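Flendilura Planner – Frequently Asked Questions

What does Flendilura do?

Flendilura is the planning and control software we look after here in Rendham. You give it a short description of a job – pick this up, put it in there – and it works out where the fingers should go, how the arm ought to travel and how firmly to squeeze once it arrives. It began as a tidy-up of our own scripts and it has grown a fair bit since then, as these things do!

Do I need two arms to use it?

Not at all. Plenty of people run it with one and are perfectly happy. If you do have 2 arms, though, please turn on the shared workspace option before anything else, so that each arm treats the other as something to be avoided. It's off by default for historical reasons, and I do apologise for that.

How does it learn to grasp things?

From recorded demonstrations made with hand-held grippers. The current grasp model was trained on 1,559 of them, covering 162 different household and grocery items, and we add more whenever there's a quiet afternoon. You're very welcome to record your own and fine-tune on top (the Stutstead guide takes you through it step by step, with a cuppa's worth of waiting in the middle).

Why does the planner refuse to reach into my box?

This is far and away our favourite question, and the answer is nearly always the walls. The planner keeps a safety margin around every surface it knows of, and inside a small open box those margins can meet in the middle and leave no room for the fingers. Try lowering wall_margin a little at a time, and have a look at the collision view after each change. If the box is white inside, your depth data may be patchy as well, and Ming-te Choi's hole-filling filter is well worth switching on.

What is Bahrami, and must I install it?

Bahrami is our replay viewer. It lets you scrub back and forth through a recording with the finger opening plotted underneath. You can live without it, but I wouldn't care to! Version 2 opens the older recordings too, so there's no need to convert anything.

Can it pack several things into one box?

Yes, within reason. It plans one item at a time and looks at the box again before choosing where the next will go. Soft or rounded things are harder for it to place than packets and tubs, as they don't always stay where they've been put, so leave replan_after_place turned on if you're packing a mixed lot. 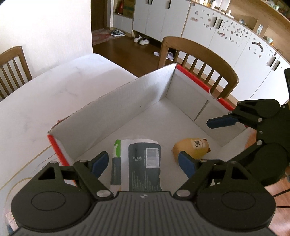 The order matters as well. By default the planner takes the biggest item first, but you can hand it your own list, and lots of our users prefer to do so. Add the names to pack_order in your job file, one to a line, and anything you leave out will simply be packed at the end.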